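Chapter 3
Gathering Examples

By now you have a working arm, a gripper that closes when you ask it to, and (if you followed along in the last chapter) a learning program that knows nothing at all. It is waiting to be shown. So we are going to spend a good long while showing it things, and I hope you'll come to enjoy the work as much as I do, even on the slow afternoons.

Our running project is the Mollo set, which we'll build up piece by piece until it holds 1029 recorded grasps. The first 28 are for practice. Record them, play them back, and then throw them away - I know that hurts a little, but your hands will still be finding their way around the controls, and the Rokel software will happily learn every wobble you give it.

A recorded grasp, for our purposes, is everything from the first movement of the arm to the moment the object is set back down. We save the camera views, the joint positions and the gripper opening together, all on one clock. If the clocks drift apart, the example is spoiled, and you'll learn how to spot that in Section 3.

You'll want to vary things as you go. Turn the handle a different way, swap the neighbors, and move the whole group a little after every 10 recordings. 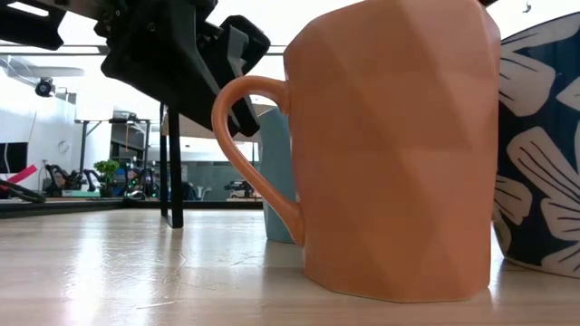
GETTING STARTED: MUGS

The faceted orange mug has company at close quarters, with a pale blue-gray one behind it and a navy one with white flowers beside it. A finger pad just above and to the left of the handle is a fine place to slow down and check your line before going any lower.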